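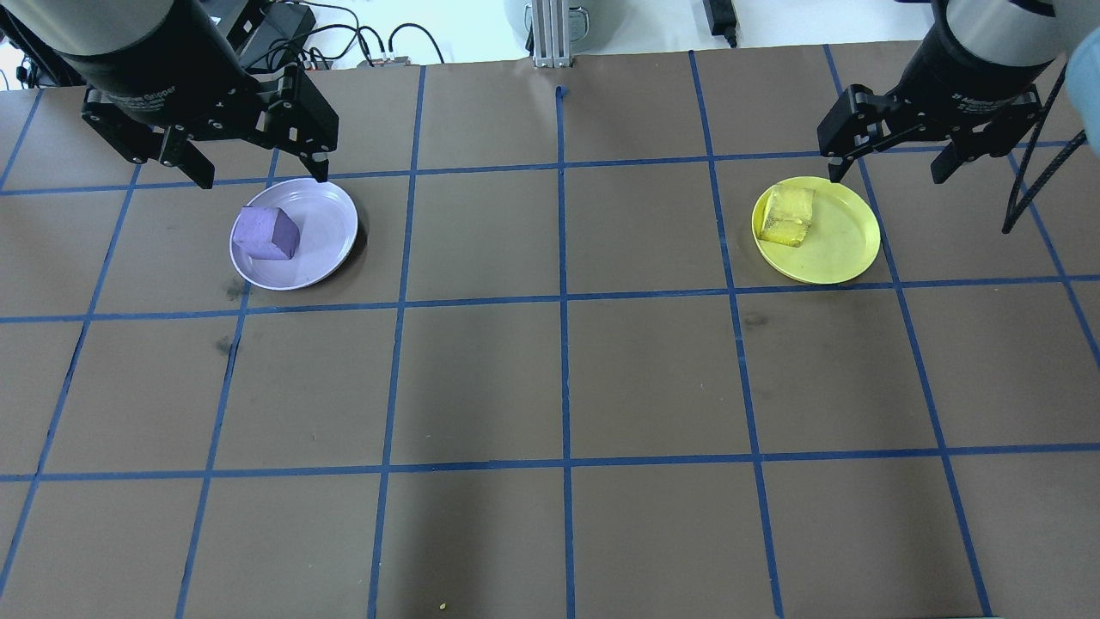
Figure 3. Two grippers above a tabletop gridded with blue tape, each with a plate and a foam cube beneath it.

4. Letters as a narrative device in the Rallusow series

4.1 How the letters are introduced

We turn now to the part of the study that took us longest, and which we enjoyed the most, namely the question of how a documentary series handles a letter once it has decided that a letter is what it wants to be built on. Readers who have come straight to this section may like to know that the series in question, Rallusow, was made for streaming by the production house Goel, and that each episode takes a single piece of viewer correspondence as its starting point and then spends the best part of an hour finding out what lay behind it. The first season has five episodes, and we watched all of them more often than was strictly needed for the coding.

The first thing to say is that the letters are hardly ever read out from beginning to end. Only the episode known as "The Ferry Clerk" lets us hear a whole letter without a break, and even there the reading is spread over footage of the harbour at Zoltdale, so that a viewer who is watching the boats may well miss a sentence or two. In the other episodes the letter comes to us in pieces: a greeting, a line from the middle, perhaps a crossing-out that the narrator seems rather fond of, and then a long gap before we hear any more. We came to call this "rationing" while we were coding, and the word stuck, although we are aware that it makes the practice sound meaner than it feels when you are sitting in front of it with a cup of tea.

Rationing has an effect on who appears to be telling the story. When a letter is given whole, the writer holds the floor and the programme waits politely until they have finished. When it is given in pieces, the narrator chooses when the writer may speak again, and the writer's words begin to do the work of chapter headings. Lodhi, who coded the first pass, noted that in the third episode the letter's closing line is placed before its opening one, and that he did not notice this himself until the second viewing. Ahuja had noticed it at once and disliked it. We have kept both reactions in our notes, as we think a fair account of the device ought to have room for each of them.

4.2 Voice and the choice of reader

The second matter is the voice in which the letters are heard. The makers had three courses open to them (the writer, an actor, or the narrator who speaks the rest of the programme) and over the season they used all three, sometimes within a single episode. Our own expectation, which we had written down before we began, was that viewers would prefer the writer's own voice wherever it could be had. Our viewing groups did not bear this out as plainly as we had hoped. Those who took part in the Monday evening group at Urnar were a good deal warmer towards the actors than we were, and several of them said that hearing the real writer made them feel they ought not to be listening. One woman put it very nicely when she said that a letter read by its writer was like being handed somebody's coat while they were still wearing it.

The Zoltdale group took the other side, and with some energy. For them an actor's reading turned the letter into a script, and once that had happened they stopped believing in the small mistakes, the repeated words and the sentences that wander off, which they supposed had been put there to charm them. We checked the wording of the readings against the letters shown on screen wherever enough of the handwriting could be made out, and found that the mistakes had been kept faithfully in nearly every case. We mentioned this to the group afterwards. It changed fewer minds than one might think.

We do not want to make too much of a difference between two groups of neighbours who happened to be free in the evening, and who in both places had come along partly for the company. It does seem to us, though, that the disagreement is a real one, and that it runs through the series itself. The makers appear to have gone back and forth on the question, and the final episode, in which the narrator begins a letter and the writer finishes it, can be read as an attempt to please everybody. Most of those who watched it with us thought it the best moment of the season.

4.3 Older letters

One episode stands a little apart from the rest and deserves a paragraph or two of its own. Its letter is dated 1839 and is addressed to a schoolmaster, and so there is no living writer to visit, no kitchen table to sit at and no voice to be had except a borrowed one. The makers deal with this by bringing in a great many other letters, all sent to the same man by former pupils, and by letting them crowd in upon the first until it is quite hard to say which of them the episode is about. The narrator tells us that the whole collection runs to up to 1000 items, though only a handful are quoted, and the camera spends a good while moving along the boxes.

What struck us here was how differently the device behaves when the gratitude in it can no longer be answered. In the modern episodes there is always the chance, dangled rather openly, that the letter's writer and the person they are thanking will meet before the credits. Viewers know this, and in both groups people began guessing at the meeting within the first few minutes. The older letter offers nothing of the sort. Our viewers were quieter during this episode, asked for it to be paused less often, and had more to say about the letter itself and less about whether the programme was playing fair. Two of the Zoltdale viewers asked afterwards whether they might have a copy of the text.

It would be easy to conclude that the reunion gets in the way of the letter, and one of us (Ahuja) would be content to leave it there. The other would rather point out that the 1839 episode was also the one most often described as slow, and that several people who had admired it could not remember, a week later, what the schoolmaster had done to be thanked for. They could all remember the boxes.

4.4 A note on the coding

Each passage of letter text was marked for its reader, its length in seconds, whether the page was on screen at the time, and whether music was playing underneath. Where the two of us differed we watched the passage again together and talked it over until we agreed, or until it was plain that we should not, in which case the passage was left out of the counts and kept for the discussion in section 5. Music gave us far more trouble than we had planned for. The score in the second episode fades in so gently that we could never settle on the point at which it starts, and in the end we took the first moment at which both of us, listening separately, were sure we could hear it.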